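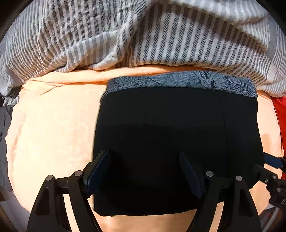
2 min read

Household textile storage

Household textile storage is the keeping of clothing, bedding and other soft goods between periods of use. It covers the choice of container, the method of folding, the air conditions of the room and protection against insects and mould.

Conditions

Damp is the main cause of damage to stored cloth. Mould can grow on cotton and linen when relative humidity stays above 60 per cent for long periods. Dry, very warm air makes some elastic fibres brittle. Cupboards on outside walls are usually cooler than the room, so condensation may form at the back in January and other cold months.

Folding and hanging

Woven garments may be folded or hung. Heavy knitwear is folded, as its own weight stretches the shoulders on a hanger. Trousers and shorts are laid flat, smoothed from the waist to the hem and doubled lengthwise. Folds left in one place for years can weaken the fibres, and long-term stores are therefore refolded along different lines.
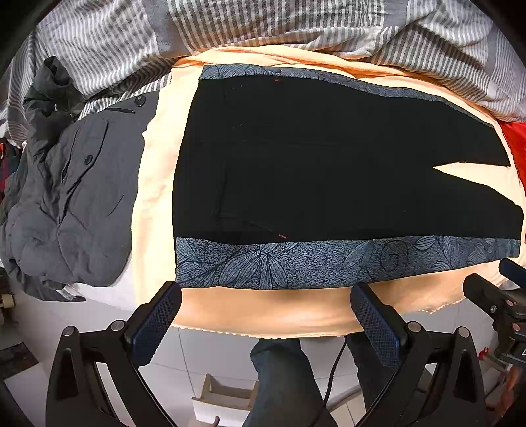

Black shorts with a leaf-patterned side panel, laid flat.

Blankets with a raised pile are rolled or folded loosely. Vacuum bags reduce volume but flatten the pile and are not used for down.

The Rikham system

The Rikham system divides a linen cupboard into 9 shelves, ordered by frequency of use. It was first set out in a housekeeping manual printed at Nirkisside, which also gave a table of 19 fabric types with a fold for each. Pavliuk later sold printed shelf labels based on the table. Cedar blocks made by Odora were supplied with the labels.

Footwear and mixed storage

Shoes and sandals are kept apart from bedding, as grit in the tread can mark pale cloth. Soles are brushed before storage.
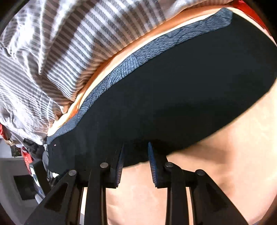

Flat black item, probably a sole or insole, over a pale peach surface.

See also: Clothes moth; Linen cupboard; Laundry

Last edited April 13, 2024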